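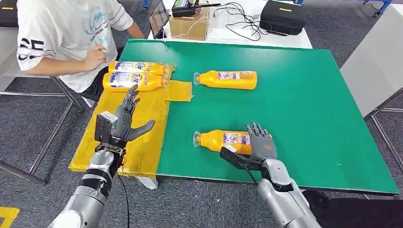
I have been meaning to sort out the yellow bottles for months (the January tidy came and went without me touching them), and this week I finally cleared a spot and got going. The green board came out first, then the yellow mat on the left side of it, wrinkles and all. I do love that mat, even if it will never lie flat again!

My old habit was to shove everything in the Farska cabinet any which way, and then of course I could never find a thing. So now the bottles go on their sides, one above another, caps all facing the same direction. It's a small change and a bit fussy, I know, but I find it so restful to look at while my tea is steeping.

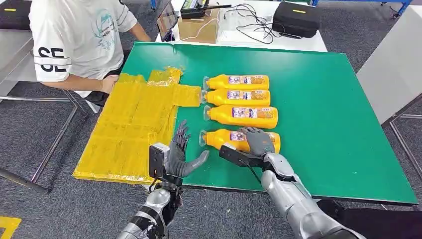 Four in a column, caps toward the mat.

Next up is the drawer underneath, and I'm already dreading it a little.

Last updated: January
Contact | © Nandia | Back to top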